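Stikarlow Boards - README

Version of August 2023. Maintained by Bit-na Noh and Do-yoon Baek at Prendholm.

What this is

Stikarlow Boards is a collection of records on one small tabletop activity: putting pegs and shaped pieces into a flat board that has matching holes and slots. Each record covers one board on one table, from the first piece picked up to the last piece placed or given up on. There are 2,000 records in this release, made with 100 different board layouts.

The layouts are our own. In-ho Myung drew all of them, starting from a set of outlines we had used earlier for a shorter study at Divden. That older material is not included. A few layout names still carry the prefix "div" for that reason, and we left them alone so that our notes would still match.

What is in the folder

layouts - one drawing per board, at full size, with every outline and hole marked
pieces - one sheet listing every piece by shape, color and size
records - the pictures and the notes for each record, in folders named by layout
notes - the wording rules, the list of known faults, and the change list
README - this file

The drawings are vector files. The piece sheet is a plain table and opens in any spreadsheet program. Notes are plain text, in English. Some were first written in Korean and translated by Si-eun Cheon, and those have "tr" at the end of the file name.

The boards

All boards are flat and rectangular. Most are white. The early ones had a gray face, and we changed to white when it became clear that dark outlines were hard to read on the gray in the evening. Both kinds are in the release. The piece sheet does not depend on board color, so a gray board and a white board with the same layout number take the same pieces.

A layout can have three kinds of features:

Holes, which take an upright peg or cylinder.
Slots, which are longer than they are wide and take a flat piece. Some slots have rounded ends.
Outlines, which are only marked on the surface. A piece is set down on top of an outline and does not go into the board.

Several layouts also have a smaller panel set into the board with its own features. We treat an inset panel as part of the board. It does not get its own number. If an inset was swapped between records, the note says so under "changes".

The pieces

No layout uses more than 7 pieces. Colors are mostly blue, with some green and yellow in the later layouts. Color has no meaning in the activity. A blue peg and a green peg of the same size are the same piece as far as the notes are concerned, and either one can go in the hole.

Some pieces were lost and replaced. The replacements came from Bakker, who cut the first set as well, and they are slightly tighter in the holes. Replaced pieces are marked with an "r" in the piece sheet. If you care about how firmly a peg sits, leave out the records with an "r" piece or treat them separately.

Size is given across the widest part and by height. The sizes on the sheet were taken by Hye-jin Noh with calipers, one piece at a time. They replace the sizes in our first draft, which had been copied from the cutting order and were wrong for the cylinders.

Setup

The table is dark, and a black cloth hangs behind it. Folds in the cloth were not ironed out. The board goes somewhere near the middle of the table. It does not have to be square to the table edge, and in many records it lies at a slight angle. We did not straighten boards that moved during a record. The starting angle is in the note, given as "square", "slight" or "strong", judged by eye.

Pieces start in one of two ways. In a "loose" start they lie on the table next to the board or on the board itself, away from their places. In a "part" start one or more pieces are already in place and the others are loose. Part starts are useful if you want to look at the later stages, when there are fewer free holes and the remaining pieces tend to be close together. 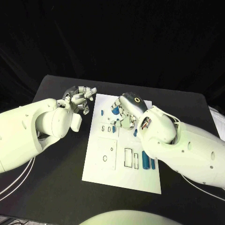
Do all the pieces on a board have to be placed for the record to count?

A record counts whether or not the board was finished. The note ends with "done", "part done" or "stopped", and "stopped" records are kept in the same folders as the others. If you only want finished boards, sort on that last line.

How a record is written up

Every note has the same fields, in this order: layout number, board color, starting angle, start type, pieces, changes, steps, ending. The "steps" field is the long one. It has one line for each time a piece is picked up, moved, set down or let go. We kept the wording short on purpose:

take small blue peg
stand peg in upper left hole
take blue cylinder
set cylinder on board
turn cylinder
stand cylinder in upper hole

"Upper", "lower", "left" and "right" are always as seen from the near side of the table, with the board's longer side taken as running left to right. On boards lying at a strong angle this gets awkward, and In-ho and Si-eun did not always agree. Where they disagreed we kept In-ho's wording and put the other version in brackets.

"Set on" and "stand in" are different. "Set on" means the piece rests on the surface. "Stand in" means the bottom of the piece is inside the hole. When it could not be told from the pictures which of the two was the case, the note says "at", as in "cylinder at upper hole". Please do not read "at" as "in". We have seen early users do this and get far too many finished boards.

The notes do not judge how well a piece was placed. A peg that leans is still "in". We tried a three-step scale for leaning for a while and dropped it - the same peg got a different mark every time it was looked at.

Checking

Each note was written by one person and read by another. The reader had the pictures open and could change anything except the ending, which needed both to agree. Do-yoon went through every "stopped" record a second time, as these had the most mistakes. The usual mistake was a missing line where a piece had been put down on the table for a moment and then taken up again.

Known faults

Layouts with two rounded slots side by side are hard to write up. The slots are close together and a hand or another piece often covers one of them. The notes for these layouts use "at" more than the rest.

The dark outlines on some gray boards are faint in the pictures. Use the drawing to see where they are.

Small blue pieces lying under or beside a larger blue piece are easy to miss. If a piece on the list never appears in the steps, it may have been hidden the whole time. We marked the cases we found with "not seen".

In 7 records the layout number in the note does not match the board. They are listed in notes under "mismatch", together with the right number where we know it. We did not rename the folders, to keep old links working.

Cloth and table were the same throughout, so there is very little variety in the background. Anyone who needs cluttered tables or other rooms should look for another collection.

What it is good for

We made the collection to study the order in which pieces get placed, and which layouts lead to pieces being taken out and moved again. It has also been used at Prendholm to plan new layouts, mainly to find out how close two holes can be before the pieces get in each other's way. The drawings can be used on their own for cutting boards. Print one page first and measure it, as many printers shrink the page to fit.

The collection is a poor source for timing. Pauses were not treated the same way in all records, and the notes have no clock times.

Changes in this release

Added the inset panel layouts.
Replaced all piece sizes with measured ones.
Moved the gray boards into the same folders as the white ones.
Changed "put" to "set on" or "stand in" in all step lines. Where we could not decide, the line now says "at".
Removed the leaning scale.
Corrected the color of two green pegs that were listed as blue.

Use and contact

The notes, drawings and piece sheet may be used and changed freely as long as Stikarlow Boards is named. The pictures may be used for study and teaching, but please do not repost the full set. Send corrections to Bit-na Noh at Prendholm with the layout number and the line as it stands now. Corrections to the piece sheet go to Hye-jin Noh.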